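Notebook, Sastora test kitchen
March, started 7:40 am

Faux gras, batch 10. Restaurant wants an answer on the menu swap before the spring card goes to print so we are down to this one and maybe one more.

Where we left off: batch 9 was too sweet and set like putty. Hafiz said it tasted like frosting with onions in it. Fair.

Changes this time
— cut the cashew, more cooked white bean
— refined coconut oil only, no more of the virgin stuff, you could taste it through everything
— cognac reduced by half BEFORE it goes in
— shallots sweated slow, 21 minutes, lid on, no color
— miso down to 3 teaspoons

Soaked cashews overnight, drained, rinsed twice. Beans were the dry ones from Meléndez, cooked yesterday by Ornella, skins mostly off. Blended beans first and then the nuts, which went better than the other way round. Blender got warm so I stopped and let it sit with the lid off. Oil in last, thin stream. Looked glossy. Tasted flat at this point, but it always does before the chill.

Passed it through the fine sieve. Lost more than I wanted, maybe the shalots werent soft enough after all. Scrapings went back in with a spoon of the poaching liquid and through again.

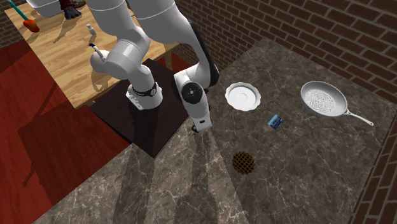 Into 4 small terrines. Two with the truffle salt, two without. Pressed parchment on the tops, into the walk-in at 10. Wrote T on the lids of the truffle ones because last time we mixed them up and had to guess.

Noon. Pulled one plain early to see. Slices clean if the knife is hot. Center still soft. Color too gray, needs something — a bit of beet powder? Eliseo thinks paprika but I don't want smoke in it.

2:15 pm, tasting. Me, Eliseo, Hafiz, Ornella.
Plain: good salt, good fat, finish a little beany. Ornella says more acid, and to try verjus in place of the lemon.
Truffle: smells great, then it's all you taste. Eliseo liked it best. Hafiz left his. I say drop it and put the money in better cognac.
Both: melt is right!! First batch where it goes away on the tongue and doesn't coat.

Seared a slice from the plain one, dry pan. Fell apart as soon as I went to turn it. Chilled another piece hard, dusted with rice flour, tried again, held its shape and got a crust on one side. So searing is possible but no cook is going to want to do that on a full board. Suggest we sell it as a cold course only, toast and the quince.

Talked to Fulgencio at the restaurant. He's fine with cold. Wants the word "parfait" on the card, not faux anything, and doesn't want a paragraph about ducks printed under it. The real thing comes off when the old stock is gone and they are not reordering. Asked me how long ours keeps. Told him I'd get back to him, we only have notes up to day 4 and those are for batch 8, diffrent recipe.

To do
— batch 11: verjus, pinch of beet powder, no truffle
— shallots longer
— hold one plain terrine back unopened for the keeping test, DO NOT EAT (Hafiz)
— ask Meléndez if the price on the beans holds for a bigger order
— send Fulgencio the allergen list, tree nuts and soy at the top

Sieve is in the sink, sorry, will get it tomorrow.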